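Courses > Automation in Everyday Work > Unit 5 > Handout: Chores and machines

Last updated: Jul 30, 2025

Unit 5: Can machines do the chores yet?

Course lead: Kartini Wijaya
Lab sessions: Fadime Aksoy

Read this before the lab. You will need it again for the written task at the end of the unit.

1. The question

In April we looked at machines that do one fixed job. A dishwasher is a good case. It washes dishes very well, but a person loads it, a person empties it, and a person decides which things should not go in. The washing was automated long ago. The loading and emptying are still done by hand in almost every home.

This unit is about that second kind of work. Picking things up, moving them, putting them where they belong. On a shop floor it is called kitting, sorting or tending. At home it is called tidying. The motions are much the same.

The short answer to the question in the title is "some of them, in some rooms, with someone nearby." The rest of the handout fills that in.

2. What counts as doing a chore

People use the word "can" loosely when they talk about robots. For this course we separate three meanings.

Shown once. The machine did the chore in a video or at a trade fair. We don't know how many tries it took.

Repeatable. The machine does the chore most of the time in the same place with the same objects.

Dependable. The machine does the chore in a place it has not been set up for, with objects it has not met, and a person does not have to stand by.

Most claims you will read belong to the first group or the second. When you read a claim, write down which group it fits before you form an opinion on it. If the article doesn't tell you enough to decide, put it in the first group.

3. A worked case: putting things in a bin

Take a plain chore. There is a phone on a table and a bin next to it, and the phone should go into the bin. A child of five can do it. For a machine it breaks into steps:

Find the phone and work out which way it is turned.
Find the bin, its opening and its height.
Bring the fingers to the phone so that they meet its long edges.
Close with enough force to hold and not so much that something cracks.
Lift, clear the wall of the bin, lower, let go.

The third step is the one students underrate. A phone is thin and lies flat. The fingers have to come down very close to the tabletop without pushing into it. Glass backs add two problems: they are slippery, and they reflect light, so a camera may get a poor reading of where the surface is. People deal with this by sliding the phone to the table edge or by tipping it up with a fingernail. Two stiff fingers have no fingernail.

4. Success rates and what they mean

Suppose a machine gets the phone into the bin 60 times out of 100. As a research result that may be worth reporting. As a household helper it is useless, and it may also be expensive, depending on how the misses end.

Now suppose a small warehouse, call it Rissanen, handles 1000 items in a shift. A machine that misses one time in 100 will leave ten items for a person to sort out. Whether that is acceptable depends on where the ten items end up. An item left on the table is easy to deal with. An item on the floor under a conveyor can stop the line.

Homes are harder than warehouses in one respect and easier in another. They are harder because the objects change every day. They are easier because speed matters less. If a machine takes 33 minutes to clear a table while the family is out, few people will mind.

5. How the machines are taught

Older systems were programmed move by move. Many current ones learn from examples of people doing the task. One way is to have a person steer the robot from a distance. Another is to have a person do the chore while holding the same sort of gripper the robot will use, with a camera on it. The second way is cheaper and can be done almost anywhere, and the person can feel the object through the tool. The limits of the tool also show up at once. If a person can't pick up a thing with two stiff fingers, a robot with the same fingers will have trouble too.

Look for three things when you judge a set of examples: how many different objects, how many different rooms, and whether failed tries were kept or thrown away.

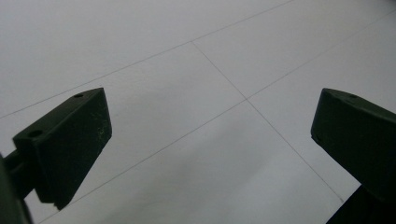
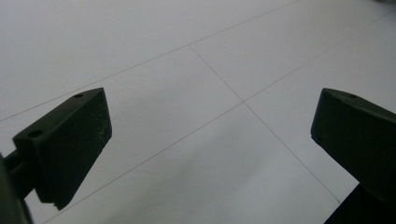 The first two are gripper views over a tiled floor; the last is the tabletop, with a phone and a bin.
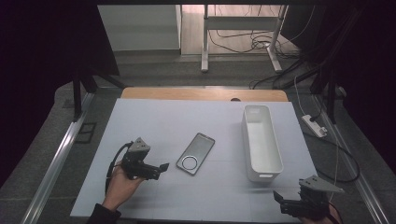 6. Where things stand by type of chore

Floors. Vacuuming is dependable in many homes, provided cables and socks are picked up first. Picking them up is a separate chore and much further behind.

Laundry. Folding is repeatable for towels and plain shirts in a prepared spot. Taking a tangled load out of a machine and sorting it is less settled.

Dishes. Loading racks with known plates is repeatable. Mixed glassware is not there.

Shop-floor picking. Dependable for boxes and rigid packs in fixed places. Bags, loose cables and shiny parts still go to people in many plants.

Tidying a table. Somewhere between the first group and the second, depending on what is on it.

7. Reading and written task

Read the two short case sheets, Bririco (a parts supplier that kept its hand-packing line) and Tovness (a care home that tried a fetching robot and returned it). The Animell sheet is optional.

Then pick one chore you do yourself every week. Write out its steps as in section 3, mark the step you think would fail first, and say which of the three meanings of "can" you would need before you paid for a machine to do it. Two pages at most. Drawings are fine if they are labeled.

Bring a printed copy to Fadime Aksoy's lab session. Late work goes to Kartini Wijaya by email.

4 comments | 11 shares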